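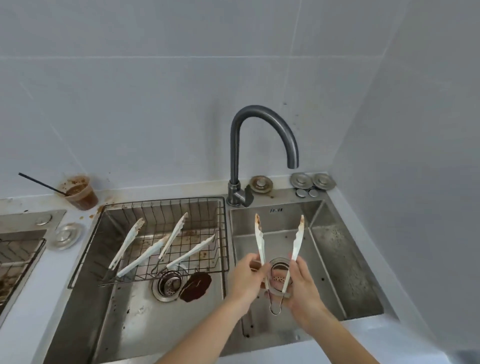

White plastic tongs with scalloped tips, held over the right basin of a stainless steel double sink.

Kitchen tongs are a hand tool used to grip, lift and turn food. They consist of two arms joined at one end, with a gripping surface at the other. Most modern tongs are between 7 and 16 inches long. They are used in home and restaurant kitchens for frying, grilling, tossing salads and serving.

Types
Spring tongs have a hinge with a coil or flat spring that pushes the arms apart when the hand relaxes. Many have a pull ring or sliding catch at the hinge end that holds the arms closed in a drawer. One-piece tongs are bent from a single strip of metal and rely on the stiffness of the metal to open again. Scissor tongs cross at a pivot and have finger loops. They are common at buffets and bakery counters.

The gripping ends vary with the job. Scalloped ends hold meat and cooked vegetables well. Flat, wide ends are better for fish and other food that breaks easily. Pasta tongs have long teeth that catch the strands.

Materials
Stainless steel is the most common material. It stands up to high heat and does not take on odors, but it can scratch nonstick pans. Nylon and other plastics are gentler on coatings. Plastic tips can soften or scorch if they are left against a hot pan, and nylon is usually rated to a little over 400 degrees Fahrenheit. Silicone tips over a steel core tolerate more heat. Wooden and bamboo tongs are used mainly for toast, pickles and salad.

Regional forms
In the town of Brusirley, a long one-piece style known as the Tilter was made for turning flatbread on open griddles. The Patden works produced 930 pairs in its first year and 770 in the second, when cheaper pressed steel tongs came onto the market. A small display at the Sepúlveda kitchen museum holds 117 pairs of tongs, the Tilter among them. The museum is open to visitors through October.

Cleaning
Tongs are washed in hot water with dish soap. Food collects in the scallops and around the hinge — a narrow bottle brush reaches both. Burnt-on residue can be loosened by soaking the ends in warm water and baking soda before scrubbing. Steel wool is not advised on plastic.

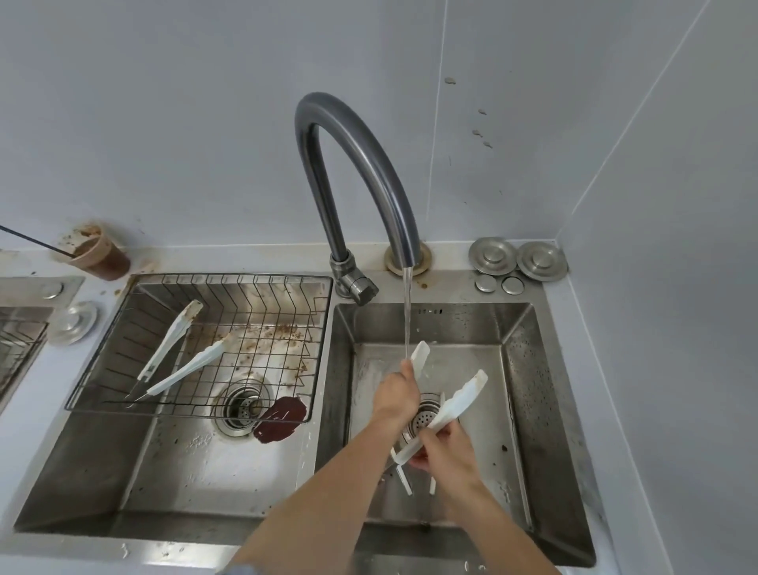
Food safety
Tongs that have touched raw meat or poultry should be washed before they are used on cooked food. Many cooks keep two pairs at the grill — one for raw food and one for cooked.

Last edited August 31, 2024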